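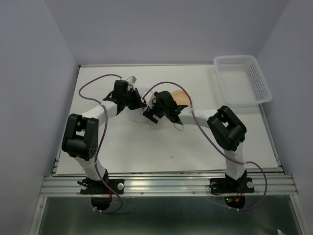 Nomuneck two-arm tabletop kit: bench inspection checklist
Checked by Ekua Eshun for the Dromport workshop, November

14 comments | 26 shares

1. Base plates: PASS
Both sit flat on the aluminum rail. The silver knobs at the ends of each plate turn by hand, so swapping an arm needs no tools at all. I love this!

2. Printed links: PASS
No cracks on the white parts, upper or lower, left arm or right. I flexed every one and checked again after 8 hours of running.

3. Elbow servos: PASS
Smooth, and a lot quieter than I expected (the old Moynihan kit used to drown out the radio).

4. Grippers: PASS WITH NOTE
The jaws come very close together over the middle of the table. Set the soft limits before the first power-up. The manual leaves this until page 26, and I'd move it way up front.

5. Cables: FIX
The purple cables make wide loops out to the sides and drop below the rail. Add a clip at each elbow. Also tie back the thin tan wire hanging under the right gripper.

6. Power and wiring under the rail: RECHECK
Indicator lights come on, green and red. Red and orange wires are exposed under the right base; I've asked for a cover.

7. Work surface: PASS
Wipes clean. Keep baskets fully on the board, away from the right edge.

8. Cycle test: PASS
3000 pick-and-place cycles with a cup, three drops. Really impressive for a kit you build yourself.

Result: okay to use once item 5 is done. Recheck item 6 when the cover arrives.

Related
Tadudport gripper pads, fit and wear
Moynihan single-arm kit: bench inspection
Setting soft limits on the Nomuneck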